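Notes from the Residency: Work in Progress at Plendville

The summer residency at the Plendville studio closed its third week on Thursday with an informal showing for invited guests. This post records the state of the piece, the changes made since the last entry, and the arrangements for the autumn.

The work carries the provisional title Semarari. It is a quintet, and it will remain one. An earlier version included a sixth part, which was withdrawn during the first week when it became clear that the material for that dancer duplicated what was already present in the opening section. The remaining five parts have been redistributed accordingly, and the running time now stands at a little under one hour.

Approach to the material

The choreography is built from short phrases learned by all five performers and then assigned in varying order. Each phrase was set in silence. The score, prepared by the Dalsgaard ensemble, was introduced only in the second week, and the dancers were asked to hold their own timing against it for as long as possible before any adjustments were made. Several of those adjustments have since been removed. The second section in particular is stronger when the movement arrives late, and the musicians have agreed to leave the long rest in place.

Floor work has taken more rehearsal time than was planned. The studio floor is sprung and somewhat faster than the one on which the phrases were first made, so that slides carry further and the turns out of them need to begin earlier. The performers have adapted well. Knee pads will be worn through the end of the residency and reconsidered before the first public date.
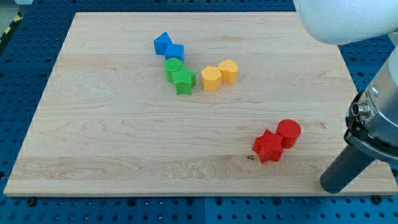 The showing

The audience on Thursday was small and seated on three sides. The first and third sections were presented in full, followed by the closing duet without music. Discussion afterward lasted longer than the showing itself. Guests spoke favorably of the third section and raised questions about the transition into it, where the stage is left to a single performer for nearly two minutes. That passage is under review. It may be shortened, although the author's present inclination is to keep its length and alter the lighting.

A further comment concerned the costumes, which several guests found too heavy for the speed of the opening. Lighter fabric has been requested for the upper garments. The trousers will be retained.

Dates and practical matters

Rehearsals resume in September at the Perkevent theater, where the company will have use of the main stage in the mornings and the upper studio after lunch. The premiere will be given in the smaller of the two halls, which seats 125. A second engagement is under discussion with a venue that seats 722, and the staging would need to be widened considerably for that purpose. No decision will be made until the piece has been seen in its intended setting.

The author wishes to thank the studio for its hospitality and the five performers for their patience with a process that has involved a great deal of repetition. The next entry will address the score and will include the revised order of sections.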